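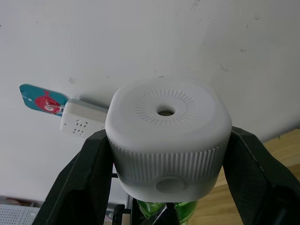
Project report: Comparing lacing methods in low-cost running shoes

Group members: Fiifi Korletey, Efua Agyeman, Ewurabena Aidoo
Supervisor: Benedicta Agbenyega

1. Introduction

Many students at our college run in shoes that are not expensive. When such a shoe feels bad, the owner usually blames the sole. Our group wanted to know if the lacing also has a part in it. We chose one model, the Seltness Garba, which is sold in the shop near the campus and which many of our classmates already own. It has a mesh upper, six pairs of eyelets and a flat lace.

2. Method

We asked 12 runners to take part. Each of them ran 2000 metres on the school track with three lacing methods: the normal criss-cross, the parallel lacing, and the heel lock, where the last eyelet makes a small loop on each side. Between the runs there was a rest of 30 minutes. The order of the methods was changed from runner to runner, so that tiredness would not always fall on the same one.

After each run the participant filled in a short form about heel movement, pressure on the top of the foot, and general comfort. The marks were from 1 (very bad) to 5 (very good). Efua also wrote down every time a runner had to stop and tie the lace again.

3. Results

The heel lock received the best marks for heel movement. Nine runners preferred it to the other two methods on this point. For pressure on the top of the foot the parallel lacing was better, especially for the runners with a high instep. The criss-cross was in the middle for almost everything. The lace had to be tied again four times with the criss-cross, twice with the parallel lacing and once with the heel lock.

4. Problems

The weather in May was very warm and the afternoon runs were harder than the morning runs. Two participants came with their own insoles, and we noticed this only after the first run. We kept their forms, but we have marked them in the table. The runners also knew which lacing they were wearing, and this can influence the answers.

5. Further work

We would like to repeat the test with a round lace, and with the Laltance trail model, which has a stiffer tongue. Abena Acheampong from the athletics club has offered us the club track in the mornings.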